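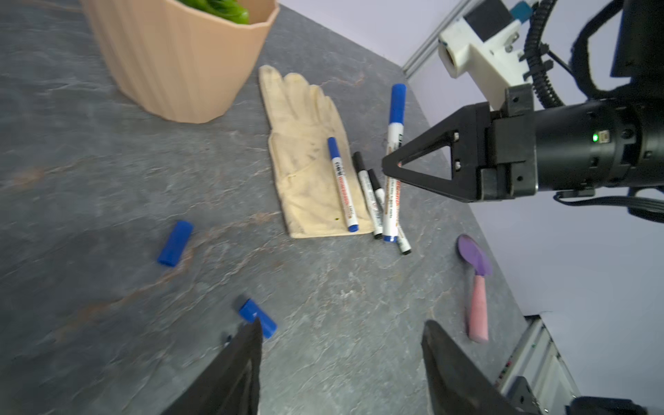 Notebook, student manipulation project, August, bench 2

Task for this block: marker sorting, two arms, mixed clutter. Entry covers setup changes, the run, and what is left to do before the Hiritness round.

Setup

Two arms on the stone-pattern top, wrist camera on each. Near arm does the picking in this block. Far arm is used for holding or clearing and otherwise parks above the work area. Both on the black two-finger grippers. Control code is the Nilon branch with last week's gripper limits merged in. Logging goes to the Kocabaş share as before. If the share is not mounted the logger writes to local disk and says nothing about it, so check the path first.

Objects: whiteboard markers with blue and black caps, loose blue caps, a work glove, a toy scoop with a purple end and pink handle, the ribbed plant pot. The pot stays put and counts as an obstacle. The glove is the soft distractor. Markers may start on top of it or up against it. Loose caps are left out on purpose, as the rules sheet allows "parts of objects" on the table and last year's entry treated every cap as a marker.

Detector

Retrained on the new set, 657 labelled stills. Labels are now marker, cap, glove, other. Previous set had no cap class.

Observations from the bench:

- A cap lying by itself is now labelled cap in most views. When the near gripper comes down beside it the label flips to marker for a few frames. Probably the dark finger next to the blue being read as a barrel end. Not confirmed.
- Markers lying side by side with touching barrels are still merged into one box. The white barrels give very little edge between them. Cap colour is the only usable cue when the caps are of different colours, and no use when they match.
- Marker on the glove: box is good, depth is poor. Cream fabric under a white barrel. The height estimate moves by more than the barrel thickness between frames.
- Orange veining in the table top gave no false detections. It did with the old weights, so one item can come off the list.

Grasping

17 attempts logged with the near arm, 13 successful. A success means lifted, carried and released in the tray without a second grip. Of the failures, two were side-by-side markers where the fingers closed across both, one was a marker on the glove where the glove came up with it, and one was a timeout in the planner with no contact made.

The glove case needs a decision. Options discussed:

1. Hold the cuff down with the far arm while the near arm picks. Works by hand on teleop. Slow, and puts both arms in a small space.
2. Approach higher and close on the upper part of the barrel only. Needs the better depth estimate that we do not have.
3. Push the marker off the glove first, then pick it from the table. Easy to script. The marker may roll.

Going with 3 for now. Option 1 stays as a fallback for the demonstration, where time is not scored.

For merged boxes, tried a short nudge with one closed finger at the cap end before grasping. It separates the barrels if there is free table on one side. With the glove on one side and another marker on the other there is nowhere for it to go. Need a rule for which end to push from. Current code takes the end nearer the camera, for no good reason.

Arm clearance

Far arm parking height is too low. With the gripper parked just over the cluster it blocks part of the near camera's view and the planner treats it as fixed, so approach paths come in from the left only. Raise the park pose and move it towards the wall. Watch the coiled cable when doing this. Retie before changing the pose, then run the pose change at low speed with a hand on the stop.

Wrist camera exposure is locked at the value set in the afternoon. With the blinds open the wall washes out and takes the far edge of the table with it. Leave it locked and close the blinds.

Timing

Planner limit raised to 1,000 ms. The single timeout above was at the old limit. Re-run that start layout before claiming it is fixed.

To do

- New park pose, far arm. Save under a new name, do not overwrite.
- Label more side-by-side cases, same cap colour especially.
- Add frames with a gripper finger next to a loose cap.
- Script the push-off for markers on the glove. Limit the push to one barrel length and re-detect before the grasp.
- Decide whether the scoop is "other" or gets its own class. Nustach bench has it as its own class and we may want to share labels.
- Fresh finger pads on the near gripper.
- Copy today's logs off local disk. The share was not mounted for the first part of the block.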